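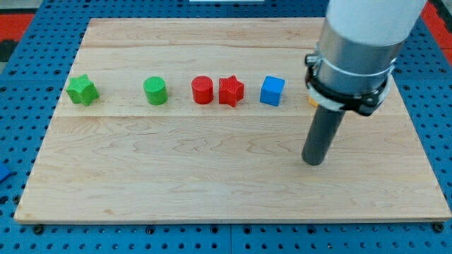 Let the learners talk about their work

I came to Bridau with good grammar and almost no courage. The evening class at Zultham was free, and I am still thankful for it. But for 13 weeks we practiced how to order soup and how to ask for the train station, and in that time I never needed either sentence.

What I needed was the language of my job. My classmate Lanying Tan had repaired sewing machines for many years. She could not say "the thread is too tight" in English, and our book had no page for it. One evening the teacher was ill, and Sandro Bellini, who replaced her, asked each of us to explain one thing we know how to do well. Lanying spoke for roughly 3 minutes. Before that evening I had heard her say only her name and "sorry."

I do not think textbooks are useless – beginners need something to hold. My opinion is that half of every lesson should belong to what adults already know. The teacher will hear words he does not know himself, and he can look them up together with the class.

Zultham starts a new course in June. I hope somebody there reads this before the books are ordered.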